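Zetau Pheromone Diffuser for Multi-Cat Homes
Starter Set, Model 1631

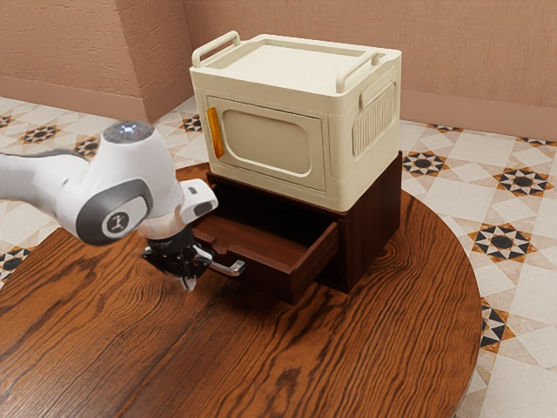 What does the diffuser do?

The diffuser releases a synthetic copy of the pheromone that cats leave behind when they rub their cheeks against furniture, door frames and people. Cats read this signal as a mark of familiar territory. It has no scent that people can detect, and it does not sedate the animal.

Product overview

The Zetau diffuser is supplied by Ostrowski Pet Care for use in homes where two or more cats share the same rooms. It is intended to support cats that hide, scratch at furniture, spray on vertical surfaces or show tension toward one another. It may also be used before and after a planned change in the household, such as a move, a renovation or the arrival of a new pet.

The starter set contains one plug-in heater unit, one filled vial and a printed instruction sheet. Refill vials are sold separately, singly or in packs of three. The heater unit accepts Zetau vials only. Vials from other makers may leak or fail to seat correctly, and their use voids the warranty.

Specifications

Model number: 1631
Vial volume: 50 ml
Coverage: up to 650 square feet
Power: standard US wall outlet, 120 volts
Heater warranty: 2 years from date of purchase
Shelf life of unopened vial: see date stamped on base
Fragrance: none added
Country of assembly: United States

Placement

Plug the diffuser into a wall outlet in the room where the cats spend most of their time. The unit must stand upright, with the vial below the heater. Do not place it behind a curtain, under a shelf or table, or behind a sofa or door. Covered units release less vapor into the room and may leave a residue on nearby surfaces.

Extension cords and power strips are not recommended. Homes larger than the stated coverage will need more than one unit. Walls and closed doors limit the spread of vapor, and a home with several floors should have at least one unit on each floor the cats use.

Keep the diffuser away from open windows, air conditioners and floor vents. Aquariums and bird cages may remain in the same room.

Setting up the unit

Remove the cap from the vial and keep the vial upright. Screw the vial into the heater by hand until it stops. Do not use tools. Plug the unit in and leave it switched on day and night. The heater becomes warm to the touch during normal use. Do not handle it with wet hands, and let it cool for ten minutes before changing the vial.

Replace the vial when the liquid falls below the wick. A small amount of liquid may remain at the bottom – this is normal. The heater itself should be replaced when the warranty period ends, even if it still appears to work.

What to expect

Some cats respond within the first week. Others need a full month, and long-standing habits such as spraying may take longer. Owners are advised to leave the diffuser running without a break for the first two vials before judging the result.

The diffuser works best alongside ordinary good care. Each cat should have its own food bowl, its own resting place and access to a clean litter box, with one extra box for the household. Urine marks should be washed with warm water and an enzyme cleaner. Products that contain ammonia or bleach should be avoided on marked areas, as they can draw the cat back to the same place.

A sudden change in behavior may be a sign of illness. A cat that strains in the litter box, stops eating or hides for more than a day should be examined by a veterinarian without delay. The diffuser is not a substitute for veterinary treatment.

Use with other products

The diffuser may be used together with Lillov calming collars and with Bamham scratching boards, both available from our store. It may also be used with prescribed medication. Kittens, pregnant cats and senior cats may be kept in a room where the unit is running. Dogs are not affected by the vapor.

Essential oil diffusers should not be run in the same home. Several common oils, including tea tree and peppermint, are harmful to cats.

Safety

Keep vials out of the reach of children and pets. If the liquid is swallowed, contact a physician or poison control center and have the label at hand. If it touches the skin, wash with soap and water. In case of contact with the eyes, rinse with clean water for several minutes. Do not use the heater if the casing or the prongs are damaged.

Ordering and returns

Orders are shipped within two business days. Unopened items may be returned within 30 days for a full refund. Opened vials cannot be returned unless they arrived damaged. Shelters, rescue groups and veterinary clinics may apply for an institutional account, which carries reduced pricing on orders of 200 vials or more per year. Deliveries on institutional accounts can be divided over the year on request.

The refill pack of three is on back order and is expected to return to stock in November. Single refills are not affected.

Page last revised 2024-08-15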